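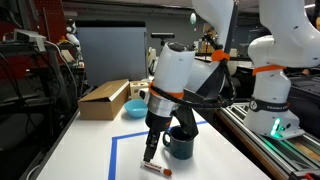
Unit 4: Marking out a bench area

A work area on a plain bench is bounded with coloured tape so that items can be put back inside the same limits between exercises. Blue is used on white tops. Lay the long strip first, parallel to the bench edge, then the second strip to form the corner. Press down from the middle outwards.

Items for the Indby exercise: one enamel mug, one marker pen, one lidded box. The box stays outside the tape. Record the direction of the mug handle on the Sarkska sheet before anything is moved.
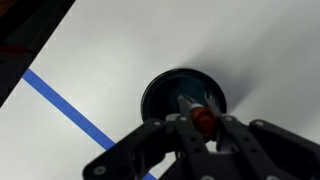
Offsets are measured from the inner side of the tape — the outer side is not used, as strips vary in width between rolls. On a matte white top a shadow can be mistaken for the side of an object. A round black lid, for instance, appears as an ellipse when viewed obliquely, and its soft grey shadow spreads well past the raised rim. Take the reading at the rim.

Allow 16 minutes for laying out and checking. Sheets are collected in August with the Vergara set.

Dustport Course Office | Contact | © Dustport | Back to top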